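Search this site Go

# Planda laundry notes

Wash and fold records kept by Rūta Laur and Murray Cartwright, 524 rows, one csv. Each row is a garment, fabric, wash temp, drying method. Started in May.
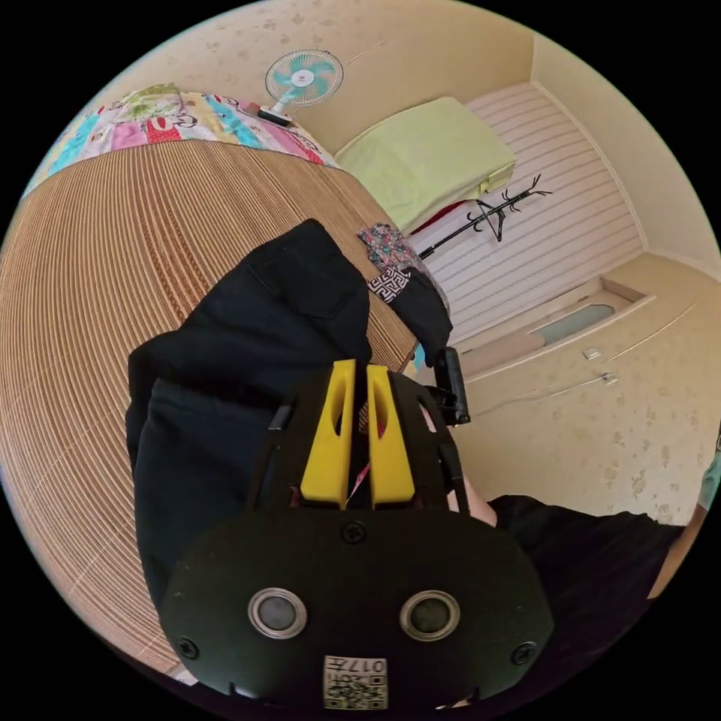
3 min read

Columns: id, fabric, color, temp, dry, notes. Blank temp = label unreadable, dont fill it in. Dark stuff gets its own wash code, see codes.txt.

Known problems
- 20 rows missing dry method
- Sunday loads logged twice, fix comming

Questions to Rūta.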